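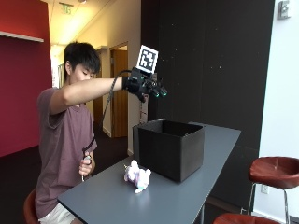
Unit 4: Putting Away Small Soft Items

Open storage is the first kind of storage we cover in this course, and it is the kind most homes already have. A box with no lid asks for one movement: pick the item up, carry it over, let go. The distance between the item and the box matters more than most people expect. With the open black fabric box near the far end of the long gray table and the plush toy lying in front of it, a seated person can work with one arm out and does not need to get up. Move the same box to the floor behind the stool and the job becomes a stand, a turn and a bend. Keep this in mind for the layout exercise at the end of the unit.

4.1 Terms used in this unit

Open box: any container without a lid, or with the lid taken off and put somewhere else.
Soft item: a plush toy, a scarf, a cloth, a pair of socks. It changes shape when you hold it.
Reach: what you can touch from your seat without leaning your chest over the table.
Home spot: the one place an item goes back to. Two home spots for the same item count as none.

4.2 Fabric boxes

Fabric boxes are light and quiet, and they fold flat when they are not in use. They also lose their shape. A rim that starts out straight will often bend on one side after a while, usually the side people pull on. A small bend does no harm with soft items. If the rim folds inward far enough to catch things on the way in, press it back from the inside with the flat of your hand, or put a strip of stiff card along that wall.

Dark boxes hide what is in them. This is useful on an open shelf in a living room and a nuisance in a child's room, where the child has to see the toy to want to put it with the others. For children's things, use a light lining or keep the box less than half full.

The Drornero box we use in class is sold with a loose base panel. Check that the panel is lying flat before you start. If it has tipped up, small items slide under it and you will come up short when you empty the box.

4.3 Handling plush toys

Pick up a plush toy by the body. Ears, horns, tails and legs are sewn on separately and the seams give out early if the toy is always lifted by them. Close your hand around the thickest part, lift straight up, and clear the rim before you lower it. Don't throw. Throwing is quick, but in the Plovudska exercise the thrown items that missed cost more time than the throwing saved.

Pale toys show dirt. Wipe the table before you lay them out, and wash them before long storage – a mark that is faint in September can be set by spring.

Large toys go in first, small ones on top. A toy with a stiff part (a plastic nose, a wired wing) goes in with that part facing the middle of the box.

4.4 Seat and table

Sit so that your elbow can straighten over the table without your shoulder coming up. On a stool there is no back to lean on, so keep both feet on the floor or on the rung. Push any stools you are not using away from the side you work on. Most of the knocked shins in the Renitz room come from a second stool left at the end of the table.

4.5 Layout exercise

Work in pairs. You need one open box, 10 soft items and a table.

Place the box at the far end of the table and the items in front of it. Put them away one at a time with one hand. Write down the time.
Move the box to the near end and repeat.
Put the box on the floor beside you and repeat.
Swap places and do all three again.

Record your times on the sheet and note any item that fell outside the box. Bring the sheet to the next class along with your reading from Fang, chapter 2, on shared shelves.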